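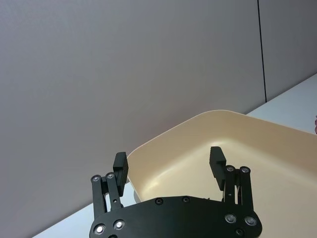
What did the Imville group find out about teaching robots to tidy up? Robots learned a sorting job faster when part of their training came from views in which nothing much was going on.

News > Research > Automation

Latest Research Industry Events Newsletter

Bored robots sort better, lab reports

Machine-learning teams tend to throw out the dull bits of a demonstration. The Prita project in Imville has spent since March keeping them, and has now put out a short report with the stirring title "Retaining Low-Event Segments."

The team trained 2 versions of the same control policy, called Losero. The one fed only on lively moments finished 49 of 70 trials. The one that also got the dull bits finished more, and fumbled less while getting there. 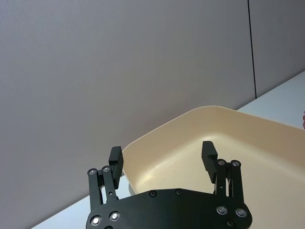 Wrist view, jaws open over the cream-colored tray.

Losero's job is putting toy animals in a bin, a task most toddlers decline on principle. The report scores a toy as "in" whether it lands on its feet or not, a generous rule, and the black one and the striped tiger lying on their sides in the bin would both pass. The tan one standing outside on the table would score zero, however good its posture. 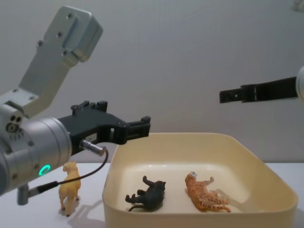 Funding from the Nikzad program runs through June, and the group wants to try cutlery next. Reviewers have asked for a larger bin. The report runs to 46 pages, dull bits retained.

Contact the news desk | All rights reserved | Back to top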